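Skenstead Bench Notes
Collecting demonstrations for a two-arm shelf task, start to finish

Written by Tuva Fagerlund. Last touched August 2021.

Who this is for

You have two arms, a way of driving them by hand, and a task you would like a policy to learn. You've done the vendor's pick-and-place tutorial and it went fine, so now you believe you are good at this. Welcome. I believed it too, in April.

What follows is how we collect a set for sponge shelving, a job any four-year-old can do and would charge less for. Sponges start on the table, sponges end on the shelf. The steps carry over to most tabletop work with soft objects. They do not carry over to rope. Please don't write to me about rope.

I'm assuming your arms are mounted, calibrated and talking to the recorder. If they aren't, Jianguo Ding's page on homing and joint limits comes first. It's long. He means every word of it.

Step 1. Write the task down in one sentence

Before anyone touches a controller, write the sentence you would say to a stranger. Ours went through several drafts:

"Tidy the sponges." Tidy how? Rongrong Tang stacked hers in towers. I laid mine flat. Esperanza Thibodeaux sorted by color, which was beautiful and ruined a whole afternoon of data, as no one else had.

"Put the sponges on the shelf." Better. Which board?

"Pick up one sponge with the nearer arm and place it on either shelf board, then repeat until the table is clear." Dull, and it has survived.

Pin that sentence where the operator can see it. If the operator does something the sentence doesn't mention, either fix the sentence or throw away the episode. Do not decide that it's probably fine. I have a folder called probably_fine and it is the largest folder we own.

Step 2. Pick objects that misbehave a little

Sponges are a good first soft object. They squash, so a sloppy grasp still holds and new operators don't burst into tears. They also lean on things, stick up on edge, and hide under the arm you are using, so the policy gets to see some variety whether you planned it or not.

Use more than one color. If every sponge is yellow, you will train an excellent detector of yellow. Ours are yellow, light blue and light green, and a blue one on a blue board is exactly the kind of annoyance you want in the set early on, while you still have the patience to collect more of it.

Buy spares from the same pack. Sponges age. The corners go, the springiness goes, and by the end of a long week you are recording a different object from the one you started with.

Step 3. Dress the workspace once, then leave it alone

Choose your background and stick with it for the length of the set. Ours is the sky booth: blue walls, clouds, stars. Visitors ask whether it's for children. It's for a neural network, which is more easily distracted.

Set the shelf down at the back center, where both arms can reach both boards. Check this by driving each gripper to the far corners of each board before you record anything. Zhuoran Yan once collected most of a day with the shelf a little too far back, and the left arm learned a sort of longing gesture toward the upper board that it never lost.

If you want the shelf position to vary, vary it on purpose and write down when you moved it. If you don't, mark its feet with tape under the edge where the camera won't pick it up. Somebody is going to bump it. It'll be you.

Now run each arm through its range and watch the wrist cables. They should loop freely and not snag on the forearm when the wrist rolls. A cable that catches one time in fifty will produce a small hitch in the motion, and the policy will faithfully learn to hitch.

Step 4. Scatter properly

People are terrible at random. Ask an operator to scatter sponges and you get a pleasing arrangement, evenly spaced, long sides parallel, like a hotel breakfast. The policy trained on hotel breakfast falls over the first time two sponges touch.

What we do instead:

Hold all the sponges in both hands, a forearm's length above the table, and let go.

Leave them how they land, including the one on its edge and the one leaning on the shelf leg.

Put back only what leaves the work surface or can't be reached by either arm.

Start the episode with the arms wherever you left them, as long as that's a pose they can safely move out of. Sponges under a forearm are allowed. The operator has to back the arm off to get at them, and backing off is a skill you want in the data.

We use Mastico for logging, and it has a free-text field for the starting layout. Fill it in, even if it's only "heap on left". When something goes wrong later you will be pathetically grateful for "heap on left".

Step 5. Drive like you're being copied, for you are

Everything the operator does is the lesson. This takes a while to sink in. You hesitate over a sponge while you think about lunch, and somewhere down the line a robot hesitates over a sponge, with no lunch to think about.

Go at a steady speed. Slow is fine. Slow, then very fast, then slow is a mess.

Approach from above with the fingers already open to the width you need. Opening them at the last moment means nudging the sponge, chasing the sponge, and teaching the sponge chase.

Grip the short way across if you can. A sponge held by its long sides folds into a taco and unfolds at the moment of release, usually onto the floor.

Use the nearer arm. For a sponge in the middle, either arm will do, but make up your mind before you move. Two grippers edging politely toward the same sponge is very funny the first time.

Keep the idle arm still and out of the way. Operators love to let it drift. It drifts into the other one.

On release, open, pause for a beat, then lift. Lifting while opening drags the sponge off the board. The upper board suffers most from this, as everyone comes in at a bad angle and leaves in a hurry.

Step 6. Keep the right mistakes

A dropped sponge that you pick up again is worth having. The policy will drop sponges too, and it needs to have seen what comes next. Keep those and tag them "recovery".

A collision between the arms isn't worth having. Nor is a sponge rescued by a human hand, however quick. I have watched Esperanza try to do it between camera ticks. The camera got her, nails and all.

Discard on the spot, while you remember why. Mastico's reject button asks for a reason; pick a real one. "Other" is where reasons go to die.

Our usual mix keeps the recoveries to a small share of the set. Too many and you get a robot that drops things deliberately, in order to show you how well it recovers.

Step 7. Work in short blocks

Swap operators every block and swap which side you scatter from. After 300 episodes in one person's hands you will have a very good model of that person. We once trained on nothing but Jianguo and got a policy that approached every sponge with visible disapproval.

At the end of each block, play back 5 episodes at random, at full speed, with someone who wasn't driving. Look for the idle arm wandering, the shelf creeping, and camera frames going missing. Xue, our checking script, catches the dropped frames. It can't catch the creeping shelf and has never once noticed the disapproval.

Wipe the work surface and the boards between blocks. Crumbs of sponge build up, and so does whatever Rongrong is eating.

Step 8. How many is enough?

More than you have. For this task we train a first version at 300 good episodes, purely to see what it gets wrong, and then steer the rest of the collection toward that. By 500 it should be able to clear most of a table with a person standing by looking tense.

What ours got wrong the first time was sponges standing on edge, so the next two blocks were mostly that. If you push straight on to the full number without stopping to test, you'll collect a great many more of the easy ones. They are much nicer to collect. That's the trouble with them.

Common trouble

Gripper closes on air just beside the sponge. Usually the wrist camera has been knocked. Redo the calibration, and check which block it started in before you keep anything.

Policy ignores one color. Count your starting layouts. Somebody has been putting that color at the back.

Arm stops halfway and thinks. Look for pauses in the demonstrations at the same height. In our case it was the operator checking a phone.

Everything works in the morning and nothing after lunch. Sunlight. Close the blinds, or collect at both times of day and call it diversity.

Both arms freeze and the Grollgate bridge throws a timeout. Restart the bridge, then the recorder, in that order. The other order appears to work, and loses your last episode.

Checklist before you press record

Task sentence pinned up
Both boards clear
Sponges dropped, left as they fell
Cables free at both wrists
Layout typed into the log
Phone in another room

Comments and corrections to the bench channel. Zhuoran is writing the follow-up on training settings and would like it known that he is not late yet.

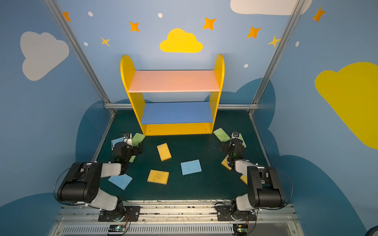
Sky booth with both boards clear and the sponges down, grippers on either side of the shelf.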